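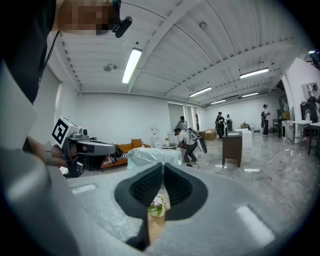 *A small pink flower held between two black finger pads.*

# Freeing Storage Space on Your Phone Before a System Update

System updates often fail for lack of free storage. The steps in this guide apply to staff phones issued by the Droketcombe office and to personal phones enrolled in the Dotwood device program. Menu names differ slightly between manufacturers, and the search field at the top of the Settings screen will usually find an item that has been moved.

Set aside half an hour, and keep the phone connected to its charger throughout.

## Check how much space is available

1. Open **Settings** and select **Storage**.
2. Wait for the totals to finish loading. On older models this can take a minute or more.
3. Write down the amount of free space and the two largest categories.

The December update requires 2 GB of free space for the download and further room during installation. Phones with less than that will show the message "Not enough storage" and return to the home screen.

## Back up your photos

Do not delete any photo until a backup has been completed and checked.

1. Connect to a Wi-Fi network. The Hornden building network is suitable; the guest network limits large uploads.
2. Open your photo application and select **Back up now**.
3. When the upload has ended, sign in to the same account on a computer and open several pictures at full size, including the oldest and the most recent.
4. Return to the phone and select **Free up space**.

A test phone in the Van Dusen office held 2,051 photos and took most of a Saturday to upload. Users with large collections should begin the evening before and leave the phone plugged in overnight.

## Clear cached files

Cached files are temporary copies kept by applications to load content faster. Removing them does not affect your messages, accounts or saved settings.

1. In **Settings**, select **Apps** and sort the list by size.
2. Open the first application and select **Storage**, then **Clear cache**.
3. Repeat for the next few entries.

Do not select **Clear data**. That option signs you out and may erase drafts and offline documents. On the same test phone, the web browser alone was holding 534 MB of cached files.

## Remove unused applications

Review the full list and uninstall anything you no longer open. Applications marked "Managed" are required by the program and cannot be removed – attempts to do so will produce an error, which can be ignored. The test phone had 29 applications that could be uninstalled.

## Restart and install

Restart the phone, return to **Storage**, and compare the new figure with the one you wrote down. If there is now enough space, open **System**, select **Software update**, and follow the prompts.

If the update still does not start, send the phone model and both storage figures to Léonie Guérin at the Droketcombe support desk. Please do not perform a factory reset before you have received a reply.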